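Slide 1. Teaching by hand, Ladville meetup

Okay, hi everybody. Don't read the title out loud, they can see it. Ask who has ever driven a robot arm with a joystick, wait for hands, then ask who enjoyed it (fewer hands, usually!).

Slide 2. Two ways to show a task

Remote control first. You sit at the Grorkeo station, you move a handle, the arm copies you. Lovely when it works, but my first afternoon on it I got 8 clean tries at one pick and went home with a stiff neck.

Then the hand-held gripper. You just hold the thing and do the job yourself, and the camera on it sees the fingers and whatever is between them. I got almost 100 tries in the same stretch of time. Pause here, people like that number.

Slide 3. What I got wrong

I was way too smooth. I'd practiced, so every grab came in from the same side at the same speed, and the arm fell apart the moment a box was turned a little. So now I start from odd spots, and I leave my fumbles in if I recover from them.

Also, go slow near the object! Your wrist is a lot quicker than the arm will ever be. We have 1672 tries in the Anness set and I'd happily redo the early ones.

Slide 4. Small boxes

Talk through the approach: open wide, come down with a finger on each side, line up, then close. Mention that a box standing on its narrow end tips if one finger touches way before the other. If there's time, tell the tea tin story. If not, skip to questions and leave this last one up.

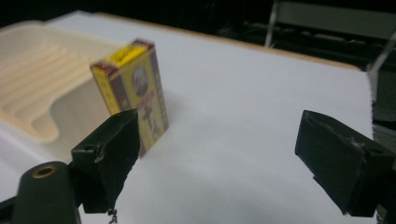 Fingers open, yellow box still closer to the left one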